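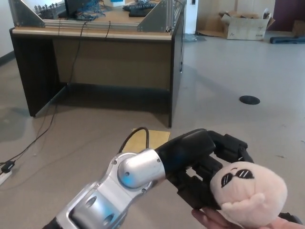

Province's Cannabis Delivery Rules Promise a Lot and Explain Very Little

By Jocelyn Buenaventura
Mar 26, 2024

The provincial government wants you to believe that letting licensed cannabis stores send orders straight to customers' doors will finish off what is left of the illegal market. It said the same thing when the stores opened. It said it again when the stores were allowed to stay open later. Now there is a third plan, and the paperwork behind it is thin.

Under draft rules posted this week, any licensed retailer will be able to deliver dried flower, oils, edibles and seeds to adults inside its own municipality, using its own staff or an approved outside courier. Until now, delivery has run only through the province's own website, with orders arriving by mail a few days later. The change is supposed to take effect in November.

The case for it is simple enough. People who still buy from an unlicensed seller often do so because the seller will come to the house within the hour. Give the legal stores the same ability, the thinking goes, and those customers will switch.

Maybe they will. The background paper released with the draft rests that claim on an online survey of 678 adults, all of whom signed up to take part and all of whom were already customers of legal stores. They were asked whether they would order more often if same-day delivery were offered. Most said yes. That is a fine result if you own a store, but it says next to nothing about people who have never bought from one.

Darlene Penner, who owns a cannabis store in Hondmont and has been asking for local delivery since her first year in business, still thinks the rules are worth having. She is less sure about the reasons given for them.

"I'll take it," she said. "I'm not going to stand here and tell you it ends the black market. It gets me back some of the folks who don't want to drive in the winter. That's a good enough reason, and I wish they'd just said so."

Penner's bigger complaint is the cost. Each store that wants to deliver will pay a yearly fee of $1,517, plus a separate charge for every vehicle, which the draft leaves blank. Drivers will need the same background check as store managers. Orders will have to travel in a locked box fixed to the vehicle, and the draft doesn't say what kind of box, who will inspect it or how often.

"The guy they're trying to beat has a phone and a hatchback," she said. "He's not paying for a box."

Price is the part of the story the province would sooner leave alone. The background paper has a single paragraph on it, and that paragraph says legal prices have "become more competitive over time." No figures follow. Anyone who has shopped both sides knows the answer depends a lot on what you buy and how much of it. Small amounts at a legal store can be a fair deal. Larger amounts usually aren't, once the markup and the taxes are in. Delivery adds another charge on top, and the draft bars stores from waiving it – the government says free delivery would count as an inducement to buy.

So a customer who left the legal system over price will be invited back at a higher price. It is hard to see who that is meant to persuade.

Then there is the question of age checks. The draft says the driver must look at government photo identification at the door and must refuse to hand over the order if the person who placed it isn't there. That is already the rule for alcohol delivery in the province, and it isn't well followed. Two years of inspection results for alcohol were published last fall, and they showed repeat failures by the same couriers, with few of them losing their approval. The cannabis draft points to the alcohol program as its model and does not mention those results.

Revathi Sundaram, a public health researcher who studies cannabis use in smaller communities, said she is not against delivery. She has read the draft twice and wants to know who will be standing behind the drivers.

"There are 16 inspectors for the whole province, and they already do the stores," Sundaram said. "The draft adds vehicles, it adds couriers, it adds evening hours. It doesn't add an inspector. I looked for it. So either the stores get inspected less or the deliveries don't get inspected. I would like someone to tell me which."

Asked that question, the ministry replied by email that enforcement would be "risk-based and adaptive." Asked what that meant for the number of inspectors, it said staffing would be reviewed as needed. A follow-up asking when the review would take place was not answered by press time.

The large chains sound happier. Pumen, which runs stores in most of the bigger towns, said in a statement that it welcomed the draft and was ready to begin on the first permitted day. It has reason to be ready. The company already has a delivery arm in a neighboring province, and its drivers and vehicles could be moved over with little trouble. Robichaud, the other big chain, said it was studying the proposal and would comment later.

Small stores are in a different spot. A shop with a couple of people on shift can't easily send one of them out for an hour. The draft's answer is the outside courier, but only couriers on an approved list may be used, and so far there is one name on it. That is Zometti, a parcel firm that began lobbying for local delivery last year, according to the public registry. The ministry said other firms are free to apply. It could not say how long an application takes.

Ruby-Lee Donnelly, who sits on the town council in Hondmont, thinks the order of things is backward. Her council was told in a phone call, the day before the draft went up, that towns would have no power to opt out.

"When the stores came in, we had a vote on it," Donnelly said. "People here were split, and it was a decent argument, and we ended up allowing them. Now we're told delivery is just an extension of the store, so there's nothing to vote on. I probably would have voted for it. I'd still like to have been asked."

The ministry disputes that towns were left out and says local governments can send in comments like anyone else. The comment period is open for 30 days. Comments on the last set of changes, the ones on store hours, were collected in the same way, and no summary of them was ever made public.

Supporters of the plan say all of this is picking at details. Brayden Sawatzky, who speaks for a group of independent retailers, said the illegal market has shrunk every year since legalization and that delivery will push it down further. He pointed to the government's own estimate that most cannabis used in the province now comes from legal sources.

That estimate deserves a closer look than it gets. It works by taking what people say they use in surveys and subtracting what the stores sold. If people report using less than they do, the illegal share looks smaller than it is. The statisticians who put the number together say this themselves, in a note near the back. The note does not appear in the ministry's news release, and it did not come up at the minister's announcement either, where the word "historic" was used more than once.

Sawatzky agreed the number isn't perfect. "But what's the other option?" he said. "You don't do anything until you've got a perfect number? People are getting it dropped off at home right now, with no ID check at all. Ours will have one."

It is a fair point, and the best one made by anybody on his side. It would be stronger if the draft set out how the province plans to tell whether the policy is working. There is no target in it and no date for a report. Nothing requires the ministry to publish how many deliveries are refused at the door, or how many inspections are carried out, or what happens to a courier who hands an order to a teenager. Penalties are to be set "in a later schedule."

Sundaram has asked for those numbers to be collected from the first day. Penner said she would gladly send hers in. She keeps records of every refused sale at the counter already, she said, and in all her time in business the province has never asked to see them.

Written comments on the draft can be sent to the ministry through its website or dropped off at any provincial service office. The final rules are expected before the end of summer, and stores that want to deliver in November will need to have their fee paid and their drivers cleared before the first order goes out.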